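Unit 2: Packaging, Waste and the Retail Purchase
Consumer Studies, Hivden Campus
Handout issued Jan 18, 2019

Purpose of this unit

Students are introduced to the principal forms of retail packaging for small household and stationery goods, and to the costs each form places on the manufacturer, the retailer, the householder and the municipality. The reading for this unit is the second chapter of the course reader by Nedeljković, available at the library reserve desk. It should be completed before the tutorial.

Terms

Primary packaging is in direct contact with the product. Secondary packaging groups or displays primary packs, as with a printed carton or a shelf tray. Transport packaging protects goods between the factory and the store and is rarely seen by the customer. A single item may pass through all of these, and students should state clearly in written work which level they are discussing.

Blister packaging

A blister pack consists of a cavity formed from thin plastic sheet, usually closed with a card backing, a foil or a second piece of plastic. The sheet is heated and drawn over a mould, and the flat margin left around the cavity is called the flange. Clear blisters allow the customer to inspect the goods without handling them. They also make a small item harder to conceal, and for this reason retailers have favoured them for goods of low bulk.

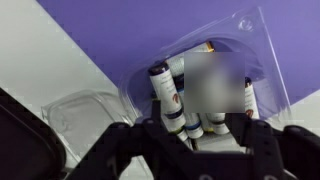
According to Nermina Ionescu, the chapter is too generous to the clear tray, and any account that credits it with reducing theft ought to enter the disposal cost on the same page. Students may adopt or dispute that position in the tutorial, provided that they refer to the reading.

Disposal

Whether a blister can be recycled depends on the resin, on the backing, and on the equipment at the local sorting facility. Card should be separated from plastic wherever the two come apart. Small formed pieces may fall through sorting screens even where the resin itself is accepted. Municipal programs differ considerably, and students must consult the current guide for their own municipality. Guides from neighbouring regions will not be accepted as evidence.

Case: the Arkska cartons

The Arkska stationery line was sold in blisters until its distributor, Nunance, moved it to a folded paperboard carton. Breakage in transit rose in the first season and fell again once the inner fitting was redesigned. Store managers reported that customers were opening cartons at the shelf to check the colour of the contents. A printed panel showing the colour was added the following December. The case is discussed on page 4 of the supplementary notes.

Written assignment

Submit a response of 475 words comparing two packages for similar goods, one of them a blister. Identify the level of packaging, the materials as labelled, and the disposal route in your municipality. Metric units are to be used throughout. Citations follow the departmental style sheet. Late submissions are subject to the policy set out in the course outline.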